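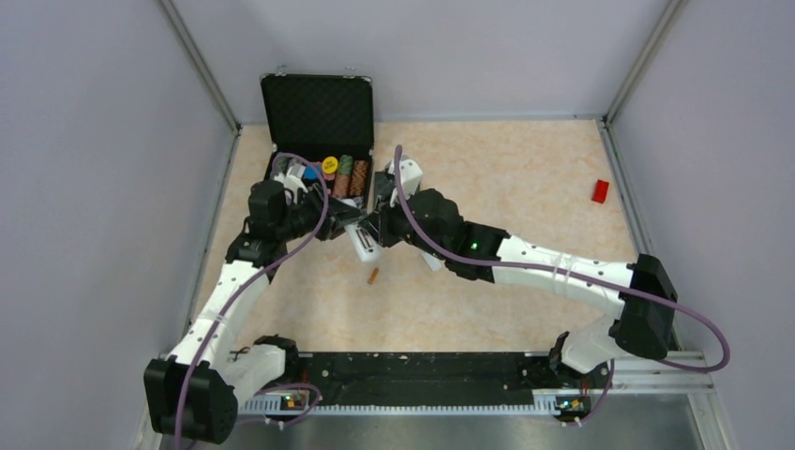

Kourosh says one more pair of arms is enough before winter, and that we should spend the rest on spares. I half agree. October budget is 3,000. Sadeghi quoted 300 per gripper, so 3 spares come to 900 – fine. Lestport is cheaper but won't hold the price.

Still to price: cables, zip ties, a second floor mat. Mat for the chip case work should match the first.

Ask Disport if order 213 can ship in two parts.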